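Part 5: Setting Up the Board and Sorting the Blocks

By now you've got the table standing and leveled (if it still rocks, go back to Part 4, I'll wait). This part covers the maple board and the wooden shape blocks. It's my favorite bit of the whole Brorell set, and I say that as someone who has put up four of these in the Matedthorpe playroom and would happily do another one tomorrow.

What you need: the board, the two dark bolts from the small bag, the bag of blocks, a dry cloth, and the short hex key. Leave the long key in the box, it's for the legs.

1. Wipe the blue table top with the dry cloth. Dust collects in the holes, and a crumb under the board will make it sit crooked.

2. Lay the board down with the striped face up. The light and darker strips are just how the maple is glued together, so don't worry about matching them to anything.

3. Slide the board until its front edge lines up with a row of holes. Leave some blue showing on every side — you'll want somewhere to rest your fingers when you lift it off again.

4. Drop in the bolts along the front, one toward the left end and one toward the right. Finger tight first, then a quarter turn with the key.

CAUTION: Stop at the quarter turn! I went further on my first one and dented the edge, and Catriona Chisholm, who had ordered it, has never let me forget it.

5. Tip the blocks out gently. Any order is fine, and so is any spot on the board. Stand the heart up if you can get it to balance (it takes a couple of tries), and let the stars lie wherever they land.
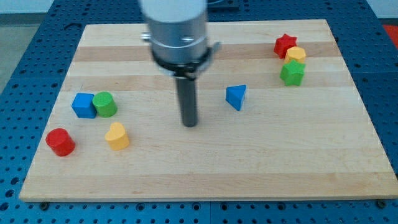
Can I wash the blocks in the sink?
Wipe them with a barely damp cloth and let them air out on a towel overnight. Soaking raises the grain, and then the paint starts to feel fuzzy.

6. Now for the sorting. Start with color, it's the easiest: blues together, greens together, and so on. Once that feels too simple, sort by shape, so the cube and the cylinders get their own corners and both stars end up side by side.

7. Try one of the in-between games. Gaétan Gagnon likes "same color, different shape," where you pick a block and the next person has to find its partner. A blue cube and a blue triangular prism make a good opening pair.

NOTE: If a shape turns up missing, spares come from Budano under part number 1274. Give them the color as well as the shape, or you'll get whatever is on top of the pile.

8. When you're finished, put the blocks back in the bag before you loosen the bolts. I do it the other way around about once a month and spend the evening fishing a cylinder out from under the Cheema shelf.

The board can stay on the table between sessions. If you do take it off, store it flat, striped face up, with nothing heavy on top. The bag hangs nicely from the hook you fitted in Part 2.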